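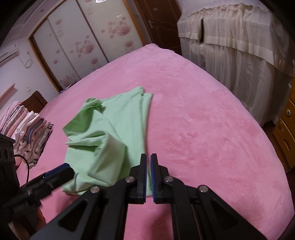
A green garment on a pink blanket, partly folded, with two hand-held grippers. Folded clothes on the left.

Relletti Fold, data card
Version 2, Feb 3, 2020

Summary
Relletti Fold is a set of 1000 recordings of people folding laundry at home. Every recording is made with a pair of hand-held grippers, so the fingers that touch the cloth have the same shape as the fingers on our robot arm, the Marar. We publish it for people who want to train or test folding policies, or who only want to see how hard this chore still is.

Can a machine do it yet?
Our answer is: partly. A towel laid flat on a table, yes, most of the time. A thin shirt that comes to the bed in a ball, no. The Marar arm was trained on version 1 and tested on 50 garments it had not seen. It finished 8 of them in a way that we would put in a drawer. Most failures came at the beginning, when the arm must find an edge to pull. When two layers lie together, the fingers often take both, or only the top one when both are needed.

A person with the same grippers is slower than with bare hands but does finish. From this we think the fingers are good enough, and the weak point is in seeing and deciding.

What is inside
Video from the gripper, finger opening, and gripper position for left and right.
Labels for each step: spread, grasp, fold, smooth, put on pile.
A text file per home with the type of bed or table used.

New in version 2
Recordings on soft surfaces were added in November. Plush blankets move together with the garment, and version 1 had only hard tables.
Step labels were checked again by a second person.

Known problems
Dark clothes are few. Socks are missing completely.
Position is lost for short moments when the gripper is very near to the cloth. These parts are marked "lost" and should not be used for training.
The folding style is different from home to home. We did not correct it.

Loading
Unpack the archive and run the Hotolard reader on the top folder. The older Rarkov reader opens the video but ignores the step labels.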